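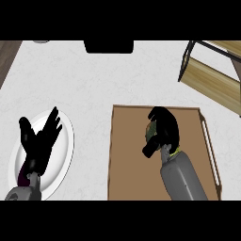
When should a simulated episode be thrown out of a training set? Whenever it breaks a rule that was written down before recording began, even if the task looks finished at the end.

Print this page | E-mail this article

4.2 Rules for keeping and dropping episodes

I'll admit we came to this section the hard way. Our first batch at Skernness was 1,000 simulated episodes, and we sorted them by gut feeling, which felt fine until the Kedport group sorted the same batch and came back with a different pile. So we sat down together (two long calls and a very messy shared page) and wrote the rules we now call the Tapley sheet. It has 12 of them, and I'll only go through the ones people argue with.

The first is that each arm gets its own label. Figure 3 is a good case: the right hand is closed around a small green object over the cardboard tray, while the left hand is open above the white plate. We'd mark the right as "holding" and the left as "open," and we don't let anyone write "left is about to grasp," however tempting that gets! A label covers the moment it's attached to and nothing past it.

Figure 3. Simulated two-arm tabletop-style task laid out on a floor, seen from overhead, with an oval plate on the left and a tray on the right.

The second is about hidden objects. In the same figure there's a dark purple-maroon thing on the plate, and most of it is behind the hand and wrist. Annotators used to fill in a name from the task script. Now they write the color and "mostly hidden," and the name goes in a separate field marked as coming from the simulator. I love this rule, and everybody else found it annoying for a week.

The third is the one Torkthorpe still disagrees with. We keep failed grasps if the controller stayed inside its force limits, and we drop successful ones if it didn't. Their view is that a success is worth keeping with a warning flag. We tried that on the second batch, 1,550 episodes, and the flags got lost when files were merged, so for now the episode goes.

Changes to the sheet need sign-off from 2 sites, and old labels keep the version number they were made under.

We use cookies to improve your reading experience. Accept | Manage settings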